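In Praise of the Support Act

I have now seen the band Plonard 11 times and paid to see them never. They were always on first. You turn up at the hour printed on the ticket, like a fool or a parent, and there they are: four people in coats playing to the bar staff and me.

The rest of the audience arrives later. They know when the headliner starts because they have looked it up, and they stay in the pub until then with a clear conscience. I used to do the same. For years I treated the support slot as a kind of weather, something going on outside while I finished my drink.

What changed my mind was a night in June at the Brastudley, a room that holds 345 if everyone breathes in. The main act was a songwriter I had loved since school, and the main act was dull. He played the new album in order. He told us a long story about a boat. Before him there had been a young woman from Harawira, a record label run out of somebody's spare room, who sang 2 songs on a guitar with a string missing and then apologised for the other five. I remember every one of those. I couldn't tell you how the boat story ended.

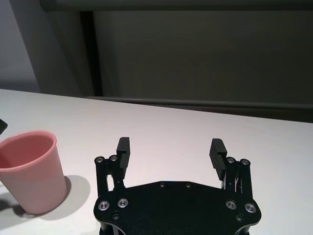

I'm not going to claim that the first band is always the best. I have sat through a man reading out his own text messages over a drum machine. I have heard a folk trio tune up for so long that people clapped when they finished, and then again, more quietly, when they finished the song. Plenty of support acts are bad. But they are bad in a way that costs them something, and I find I can forgive that more easily than a star going through the motions under expensive lights.

The opener has a rotten job. There is no proper soundcheck, because the headliner's soundcheck ran over. The drums are pushed to the front of the stage, so the singer stands on a strip of carpet the width of a bath mat. The lights are set to one colour, usually a sickly green. The crowd is talking, and the people who aren't talking are in the queue for the cloakroom. Out of this the band is expected to win new listeners, sell a few T-shirts and be off by half past eight.

And the pay! My friend Angus Whitcombe played bass in a group called Clileo when he was 21, and he still has the envelope from their first support slot. It contained a drinks token. He never spent it, partly out of sentiment and partly because it wasn't valid on the night. He does something with pensions now and seems very happy, though he goes a bit quiet if you bring up the envelope.

Promoters could help. Print the first band's name on the ticket in letters that can be read without a lamp. Put them on at a time when people who have jobs might have got there. Some venues list the opener as "plus guests", which makes them sound like somebody's aunt and uncle. They have a name, and they probably fell out badly over choosing it.

The audience could help too, and I include the version of me who stayed in the pub. Going in early costs nothing. The ticket is already paid for. There is no queue at the bar, you can stand wherever you like, and if the band is dreadful you have something to talk about in the interval. You may also get to be unbearable in a few years' time, when they're on the radio and you can say you saw them when there was a mop bucket on the stage.

I know the obvious reply, that nobody owes a stranger half an hour of attention. True enough. I only notice that we give it freely to adverts, to hold music, and to men with stories about boats.

Plonard are back next month, and they are headlining. I have bought a ticket, with money, and I feel slightly betrayed. They have a support act of their own now, whose name on the poster is so small that I had to take my glasses off and hold it up to my nose. I still couldn't make it out. I'll be there when the doors open.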